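Game model notebook: Tramville at Sivent

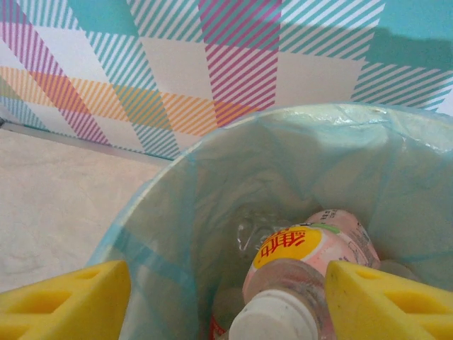 Tramville, October

Okay, reran the passing numbers before kickoff and I like Tramville more than I did at lunch! Their quarterback has 226 yards a game over the last three (209 if I drop the overtime stuff, so I'm dropping it). Sivent gives up way too much on short throws, and the model finally sees that. Completion rate was reading 70 percent, which looked high, so I went back and found a spike counted twice. Fixed. Still need to redo the rushing sheet and check the wind setting, then lock the pick by 3.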